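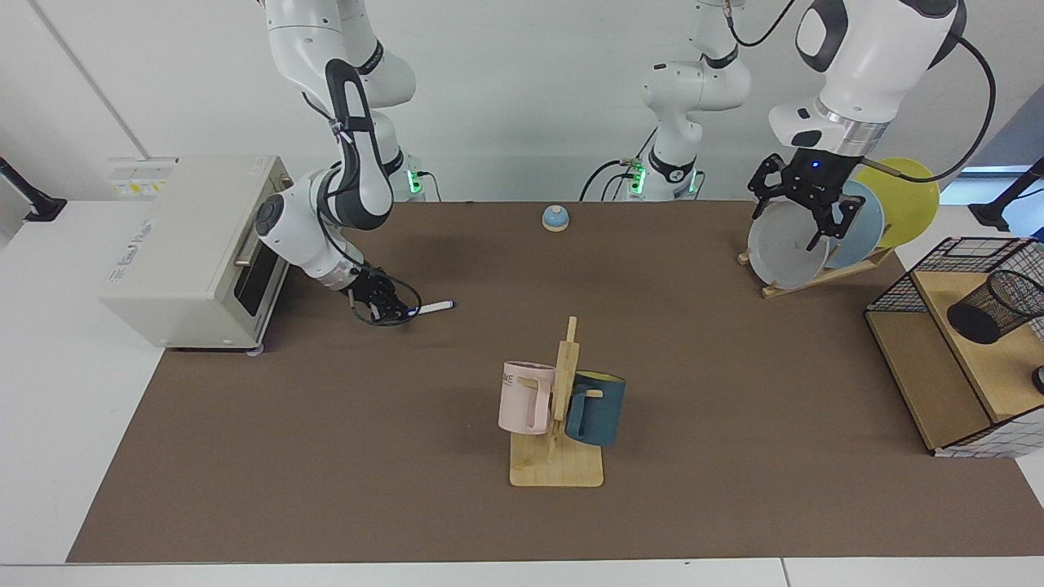 4. Where Shared Objects Go

Shared kitchens run on rules that are seldom written down, and the written ones are mostly ignored. In the Nulstead building, where 88 tenants divide a set of kitchens between them, we found a laminated notice above every sink and no one who could tell us what it said. What tenants could tell us, at length, was where things live. We call this an object's "home," following our informants, who used the word without blushing. A home is easy to assign to anything heavy. A toaster oven at the left end of a work surface, as in Figure 3, tends to stay at the left end of that work surface through changes of tenant, landlord and season. A marker lying on its side somewhere is another matter. Markers were the most fought-over item in our interviews, ahead of milk, and all but one informant denied ever having borrowed one.

We sorted the 512 diary entries by whether the writer was looking for an object, putting one away, or complaining about where somebody else had put it. The third pile was the largest. Entries in it are also the longest and the best spelled, which we take as a sign of care.

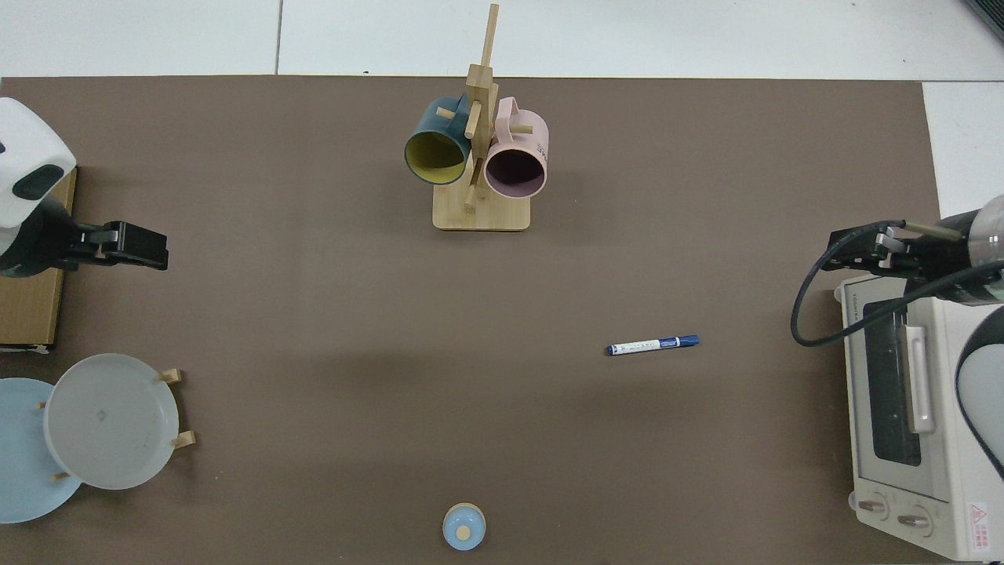 Complaints fell off sharply when an object's resting place had a shape that suited it. Mac Suibhne calls this "the argument of the peg": a hook or slot makes its claim without raising its voice, and a tenant who would never obey a notice will obey a hook. Informants disagreed on how far this goes. One held that a mug tree settles all questions of mugs. Another, living on the same floor, hid her mug in her bedroom and considered the matter closed.

Figure 3. Common fittings on a shared work surface, including a mug tree, a toaster oven and a plate rack.

The plate rack is the harder case. Plates are taken from the front and returned to the front, so the ones at the back enjoy a long retirement. Of the 50 tenants who kept a full diary, 19 could name the color of the plate they used most. None could name the color of the one behind it.
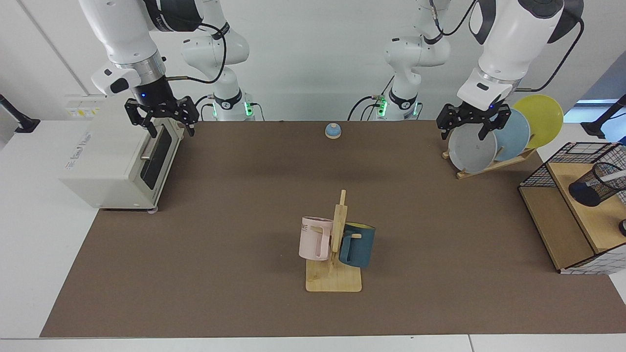
Nulstead, June

The following is from the field notes of Ultan Mac Suibhne, lightly trimmed.

7:40 a.m. Third-floor kitchen. Jesa rinses a bowl and stands holding it. The rack is full. She moves two plates that are not hers to the counter, racks the bowl, looks at the plates, and puts one of them back on top of the bowl. The other she leaves — "for Shao," she tells me, though Shao moved out in the spring.

8:15 a.m. The plate is still there. Brulter comes in, eats toast off it, and returns it to the same spot on the counter. Asked why there, he says that is where it was.

We count this as a home.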